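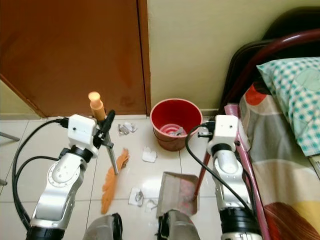 I have been putting off writing about floors for most of September, mainly because I keep thinking there can't be much to say, and then I go and sweep one and have opinions all over again. White tile is the hardest to live with, in my view. It looks so fresh when it's bare, but a few crumpled papers and a bit of foil and the whole room seems untidy! The orange broom is a great help there, with bristles so feathery they spread out like a fan, and so is keeping a red bucket right by the wall, so the scraps have somewhere to go.

I grew up in a house with dark floors, where you could ignore a gum wrapper until the weekend (and we did). My friend Yulan Dong, who has lived with pale tile far longer than I have, told me to sweep toward the pan in short strokes and start from the corners. I used to go at it in big swoops from the middle, and half the paper would skate off under the bed. Short strokes, then. It takes maybe two songs on the radio, and I've come to like doing it in the early evening with the window open.

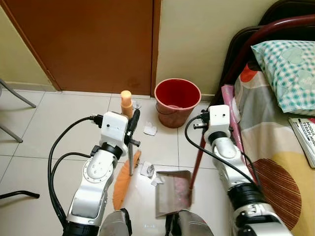 Orange broom, long red dustpan handle, and the bed with its striped sheet.

Bedrooms collect paper more than any other room, I find. Receipts, tissues, the little tags off new socks. I do the side by the bed first and work my way over to the door, and the sheets get changed afterward if I have the energy. Next up is the hallway, and I still haven't decided what to do about the shoes.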